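Features > Workshop Talk > Robotics

Choosing a gripper without touching one

Friday, January 28, 2022

The engineer who runs the manipulation bench at Hinus has two screens on her desk and no robot anywhere near it. The arms are in a building across the car park, and she goes over most afternoons. The mornings are for the simulator.

"People expect to see hardware when they visit," she says. "They get a desk, and then a walk in the rain."

Hinus makes software for robot arms that work in ordinary homes, mostly in kitchens. Since last May her job has been to compare two grippers and two controllers, and to recommend one of each before the company orders for its next round of trials. The first gripper is the plain two-finger hand the arm came with. The second is the Surkton, a wider hand with softer pads. The controllers are the company's own, which has never been given a proper name and is known as the old one, and a newer one licensed from a small firm called Nouri.

All four combinations were run in a simulated kitchen built with a tool called Zarkum. Each did the same set of jobs: cups, fruit, packets, things on shelves, things in trays. She settled on 300 attempts for each job.

"It was going to be more," she says. "Then I looked at how the scores moved as the attempts went up, and after 300 they hardly moved at all. I'd rather have the machine free for something else."

She began with the grippers, thinking that would be the short part. The Surkton did better on anything round. It also did better when the arm arrived a little off centre, because the pads gave way and the object settled between them. On her first set of results it won nearly every job, and she wrote to the purchasing side to say so.

A week later she took the message back. The fault was in the friction values. The pads had been set up from the maker's data sheet, while the plain fingers still had whatever default Zarkum gives to hard plastic. Once she had measured both in the workshop, with a spring balance and a piece of worktop, the gap closed a good deal.

"It was still ahead on fruit," she says. "It was behind on cups. It's a wide hand, and if you want to get hold of a cup by the rim you need something narrow to go down inside it."

Width turned out to matter in other places as well. Shelves were the worst. With the Surkton fitted, the controller kept finding routes that were fine for the wrist and no good for the hand, and the arm would stop short and wait. The plain hand got in and out with room to spare. She spent most of a fortnight on shelf heights alone -- moving one shelf up by small steps and running the whole set again -- and she describes it as the dullest work she has done since university.

The controllers were harder to separate. The old one plans the whole movement first and then carries it out. If the object shifts, it finishes the movement anyway and has to start again. The Nouri controller corrects as it goes, many times a second, and so copes with an object that rolls or tips.

"On paper it's no contest," she says. "But the old one is steady. You can stand next to it and know what it's about to do. The new one makes little changes all the way in, and near a wall or a door I don't always like the look of them."

She logged every contact between the arm and anything it was not meant to touch. Over the full comparison there were 916 of them. Most were light, a finger brushing the side of a tray or the back of the hand meeting the shelf above. She sorted them by hand into those that would matter in a real kitchen and those that wouldn't, and a colleague did the same without seeing her list. They disagreed more than either had expected, mainly over doors. He thought that leaning on an open door was harmless. She didn't, having once watched a real one come off its hinge.

The tray and fridge jobs took up more of her time than the rest together.
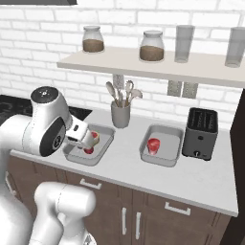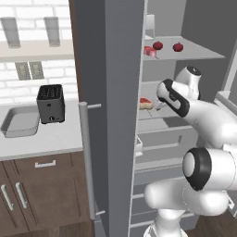

She has strong views on what a simulator can be trusted with. Reach is one thing. If the arm can't get to the back of a shelf in Zarkum it won't get there in the workshop either, and she has stopped checking. Timing is close enough. Grip is where she is careful. Soft things are stiffer than they should be, and the small slips you get with a real hand are missing, or come all at once.

"I treat a grip score as a reason to try something," she says. "I wouldn't buy anything on it."

For that reason the last part of the comparison is being done on the real arms, with a much shorter list of jobs. The cups have been bought from a catering supplier and the fruit comes from the shop on the corner. So far the order of the results is the same as in simulation, although every score is lower. The plain hand has lost the most. Its fingers pick up a film of grease from handling food and nobody had thought to model that.

Asked which pair she will recommend, she says the controller is settled. It will be Nouri's, with a speed limit near doors and walls, which the firm has agreed to add. The gripper is still open. She would like the Surkton pads on a narrower hand, and has asked whether they can be supplied loose. If they can, the workshop will cut a pair of fingers to take them.

Cost comes into it less than I had thought. The gap between the two hands is small next to the price of an arm, and she says the money that worries her is in the time spent fitting and calibrating. Changing a hand means doing the camera calibration again, and that is half a day for each arm if all goes well. The old routine needed 3,000 images. She has got it down a long way from there but would not give me a figure until it has been checked on the second arm.

I asked what she would do differently if she were starting over. She said she would measure the friction on the first day, and keep the contact log from the beginning. For the first few weeks she recorded only whether a job had been done or not done, and those runs have had to be thrown away.

"A job can be done and still be done badly," she says. "I had runs marked as a pass where the arm had dragged its elbow along the worktop the whole way. I only found out by sitting and watching them."

She still watches a few from each batch before lunch, picked at random. The next batch has drawers in it.

Related articles
Calibrating a wrist camera in a small workshop
Soft pads or hard fingers: readers reply
Speed limits for arms that share a room
What we learned from a year of dropped cups

Contact the editors | Copyright 2022 Workshop Talk | Back to top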